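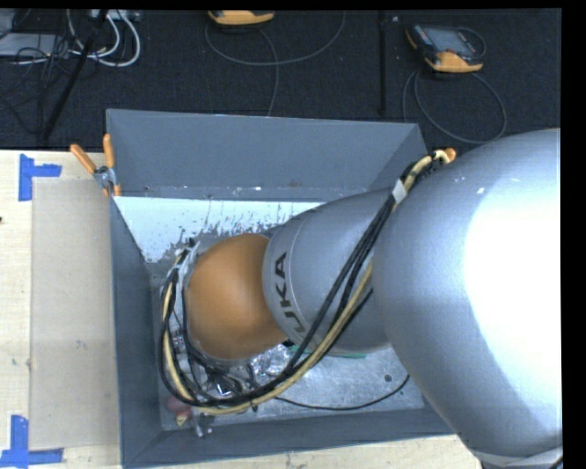
Ticket 3431
Project: Skovel bin picking
Component: grasp scoring / evaluation
Reported by: Ilari Toivonen
Assigned to: Godelieve Aerts
Opened: 02/04/2019
Status: Resolved, one follow-up open

Summary
Success rate on the KUKA cell is lower than the November baseline with the same network weights. Clear packaging is the worst category. Need to know if the method got worse or the measurement did before we put the number in the paper.

Steps to reproduce
Load the November weights. Run the standard pick protocol from the gray bin with the mixed set. Log the predicted score and the outcome for every attempt. Compare against the November log using the compare script in the eval folder.

Expected
Predicted score and measured success track each other, as they did in November.

Actual
Scores look normal. Success is down in every bin of the calibration plot, and the gap is largest at the high end. The network says it is sure and the pick fails.

Comment, Ilari
Checked weights by hash. Same file. Checked the camera intrinsics, same file. Re-ran the offline test on the 2000 held-out grasps and got the November result exactly, so the network and the scoring code are fine. The problem is somewhere between the score and the robot.

Comment, Godelieve
Is the hand-eye calibration from before or after the camera mount was moved?

Comment, Ilari
After. I redid it the same day. Reprojection error is about what it always was.

Comment, Godelieve
Then please split the failures by wrist angle. The log has the joint values for each attempt. If it's a calibration problem the miss should point the same way in the bin no matter what the wrist is doing. If it's something on the arm it will change with the last joint.

Comment, Ilari
Split done. Failures are not spread evenly. With the wrist turned toward the left wall the success rate matches November. Turned the other way it falls off, and the tool ends up short of the commanded rotation when it touches down. Worst case is 4 degrees. Plot attached to the results page.

Comment, Godelieve
That sounds like the cable bundle. It hangs in a wide loop under the orange joint and comes back up the side to the connectors. Was anything rerouted since November?

Comment, Ilari
Yes, the tool was swapped and the bundle was taped again higher up the arm. I didn't write that down in the cell notes. Sorry. I moved the tape and left more slack at the wrist, then repeated the worst 14 poses. The rotation error is gone in all of them. I can't rule out that the tool flange was also a little loose, as I tightened it in the same session.

Comment, Godelieve
Please undo one of the two so we know which it was. Otherwise we will be back here after the next tool change.

Comment, Ilari
Put the tape back in the old spot and left the flange tight. Error came back on the same poses. Moved the tape again, error gone. It's the cable.

Comment, Godelieve
Good. Now the packaging. Does it recover too?

Comment, Ilari
Partly. Rigid parts are back at the November level. Clear crinkled material is better but still under it. The depth image has holes wherever the plastic throws a highlight, and the score near a hole is too high. This was already true in November but there were fewer of those items in the mix, so the average hid it.

Comment, Godelieve
Then the November average and the current one were never comparable. For the paper we report per category and drop the single number. Please rerun November's item mix once with the new cable routing so we have one clean pair.

Comment, Ilari
Rerun done. With the November mix the calibration curve lies on top of the old one within the error bars. Table in the draft is updated.

Resolution
Cause was drag on the wrist from the retaped cable bundle. Bundle rerouted with more slack. The attempts logged between the tool swap and the fix are tagged "wrist-drag" and must not be used for training or for any reported result.

Changes to protocol
1. Before each session, drive the wrist to both ends of its range and compare commanded and measured tool rotation. Stop if they differ by more than one degree.
2. Any change to tool, tape or cables goes in the cell notes with the attempt number.
3. The compare script now refuses to run if the item mix of the two logs is different. Use the override flag only for debugging.

Follow-up
Overconfident scores next to depth holes moved to its own ticket under Kondard, assigned to Ilari.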